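Cuaderno de taller, celda Zotell
2026-04-12

Incidencia: pérdida de agarre con latas. Tercera vez desde enero, primera con registro completo de corriente.

Configuración: pinza Rewi de dos dedos, firmware sin cambios, programa de recogida Firnness. Consigna de fuerza 17 N. Objeto: lata de bebida llena y cerrada, agarre por el cuello, justo bajo el reborde.

Síntoma: en el ciclo 1666 la lata giró entre los dedos durante el traslado y cayó desde 43 cm. Sin fuga ni daños en la celda. El controlador no dio alarma y siguió con la trayectoria hasta el punto de depósito con la pinza vacía. Esto último me preocupa más que la caída.

Registro: la corriente del dedo izquierdo baja en escalón antes del giro. La del derecho se mantiene. El detector de objeto perdido solo mira la suma de las dos, y la suma quedó por encima del umbral. Al cerrar en vacío los dedos hacen tope entre sí y la lectura vuelve a parecer un agarre válido. Revisado el código: la comprobación de apertura mínima está escrita, pero desactivada en la configuración que copiamos de la celda Drallusitz. Allí las piezas son planas y finas y tenía sentido quitarla.

Hecho hoy:
- Comprobación de apertura activada de nuevo.
- Umbral por dedo en lugar de umbral sobre la suma.
- Parada con retención si la diferencia entre dedos supera el límite tres muestras seguidas.
- Limpieza de las yemas con isopropanol. El paño salió gris.

Repetido el agarre a velocidad reducida, altura de toma sin modificar. 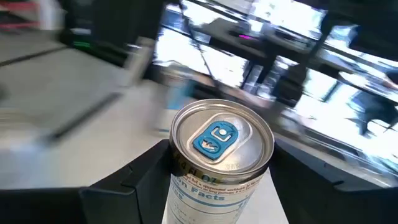 Queda por saber de dónde viene el escalón. Dos candidatos: holgura en la transmisión del dedo izquierdo o contacto parcial en la zona donde el cuello se estrecha. Si es holgura, debería verse también con el cilindro patrón. Si es contacto, bajar la toma unos milímetros hasta la pared recta tendría que eliminarlo, a costa de rehacer el punto de aproximación.

Ciclos acumulados de la pinza: 2378. No hay anotado ningún reapriete de los dedos. Mirar par de los tornillos antes de tocar nada más.

Hasta entonces, latas solo a velocidad reducida y con la puerta cerrada. No borrar los registros del ciclo 1666, están sin copiar.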